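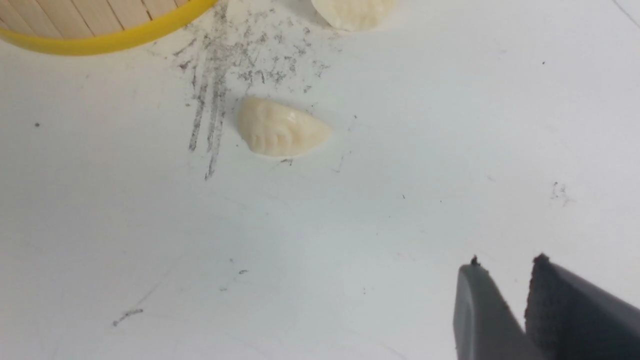

Factory Visits | Food & Kitchen Trade
January 2022
By Mirjana Papadopoulos

The Galli plant at Skondby makes frozen dumplings for the catering trade. Visitors are admitted in small groups, and ours was given 90 minutes on the floor, starting in the flour store and ending at the loading dock. Hairnets and overshoes are issued at the door. Phones stay in a locker.

Dough is mixed in batches and rested under cover before sheeting. The sheeter has 3 roller stations, each with its own gap setting, and the operator checks thickness by hand with a gauge at the start of every batch. Scrap from the cutter goes back into the next mix at a fixed ratio, which the guide declined to give.

Filling is the slow part. Cabbage is salted and pressed in a separate room, and the press was down for a seal change when we passed through. A full line run is 1000 pieces, after which the nozzles are stripped and washed. The shift log hangs beside the line on a clipboard. Galli plans to move it to a Flistano terminal once the wiring on that side of the building is replaced. 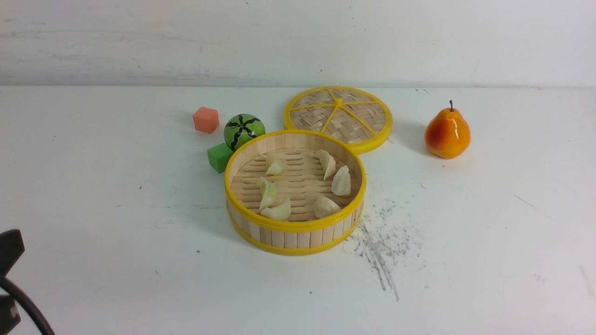 Steaming tests are done on thawed and frozen product from the same run. The two points recorded are whether the skin splits at the fold and whether it sticks to the slats. Crowding affects both, so the kitchen sheet specifies a gap between pieces. Lining paper is not used in the test, although most of the firm's customers use it.

Cold storage was the last stop. The blast freezer came secondhand from a bakery in Gesero and still carries its old door labels. Pallets are wrapped outside the freezer door, and there was a queue for the wrapper.

Parking is limited and the turn into the yard is poorly marked. The tour has 2 flights of open metal stairs and no elevator.

Shares: 3 | Comments: 2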